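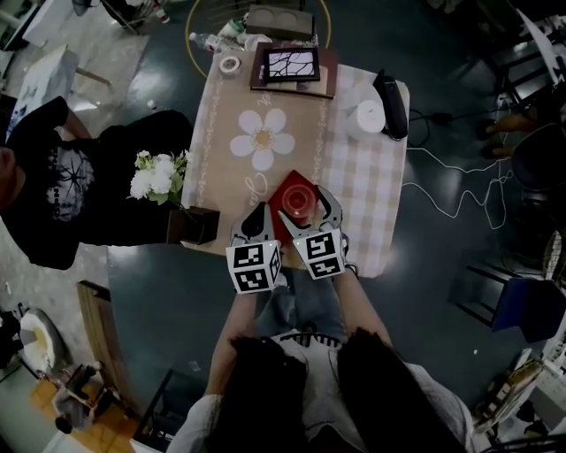

I've been trying to write letters again, on paper, with stamps and everything, and I'm finally getting the hang of it! My friend Atieno Shemweta moved away in June and we swore we'd write instead of texting, and then of course I spent two weeks not knowing what to say. What got me going was giving up on the desk. I write at the little low table now, the one with the big white daisy on the cloth and that pink-and-white check down one side, and something about sitting that close to the floor makes me ramble like I'm 12 (Atieno says my handwriting matches).

My first letter was 5 pages, mostly about soup. Hers back was 2, with a pressed leaf and a very long complaint about her new landlord, and I read it standing up in the hallway with my coat still on.

A few things if you want to try it. Skip the fancy paper, I bought some and was too scared to use it. Write down funny stuff as it happens or you'll forget all of it by the weekend. Don't save up for one giant letter either, a half page about your bus ride is plenty. And buy more stamps than you think you need!!

Carys Kemeys, if you're reading this, I lost your new address again. Send it over and you'll get a letter in January, probably also about soup.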